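Home Products Stage and Studio Hire Support Contact

Search the catalogue Enter keyword Go

Grultska 16 Compact Stage Mixer

2026-08-04
By Danica Kovačević, Product Information

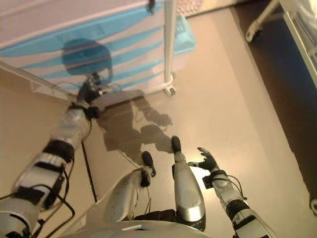

The Grultska 16 is a sixteen-channel analogue mixing desk intended for touring groups, rehearsal rooms and small concert halls. It replaces the Grultska Stage Mixer, which was withdrawn from the catalogue in March, and is supplied under order number 3162.

The desk has been designed for bands whose instruments vary greatly in level over the course of a concert. Each of the 16 input channels has its own gain control, a three-band equaliser with a sweepable middle band, and two auxiliary sends. The input stage has been revised to give greater headroom, so that a loud organ or a distorted guitar may be brought in without the use of a separate pad. Phantom power is switched in two banks of eight channels.

Monitor mixes

Most enquiries received by this department concern monitor mixes. Both auxiliary sends may be set before or after the fader by means of a recessed switch on the rear panel. Groups working with in-ear monitors will generally prefer the first setting. The switch should be moved only when the main outputs are muted.

Recording

A stereo feed of the main mix is available at the USB socket on the rear panel. The desk does not record individual channels. Customers who need a multitrack recording of a performance should consult the page for the Daltevitz interface, order number 2113, which connects to the direct outputs of the desk – a suitable cable set is sold separately.

Construction and transport

The case is of folded steel with removable side panels. Rack ears are included. The power supply is internal, and no external adaptor is required. Faders and rotary controls are mounted on separate boards and can be replaced one at a time by an approved workshop. The Stito padded bag fits the desk with the side panels attached. It is suitable for carriage by car or van, but a rigid flight case is required for air freight.

Use with earlier equipment

Owners of the previous model may keep their existing stage box and multicore. The lamp socket has changed, however, and older lamps will not fit. Spare parts for the previous model will be held for 7 years from the date of its withdrawal.

Guarantee and service

The desk is guaranteed for two years against faults in materials and manufacture. The guarantee does not extend to damage caused by liquids, or to repairs carried out by workshops that have not been approved. Service is provided by Berisha, to whom equipment should be sent only after a returns number has been issued. Items arriving without a number may be delayed.

Requests for educational and orchestral terms should be addressed in writing to Mimoza Spahić, Institutional Sales, stating the name of the organisation and the number of desks required. Demonstration units may be borrowed for up to five working days – carriage in both directions is charged to the borrower.

Supplied with the desk: mains lead, rack ears with fixings, printed handbook.

Products Stage and Studio Mixers Back to top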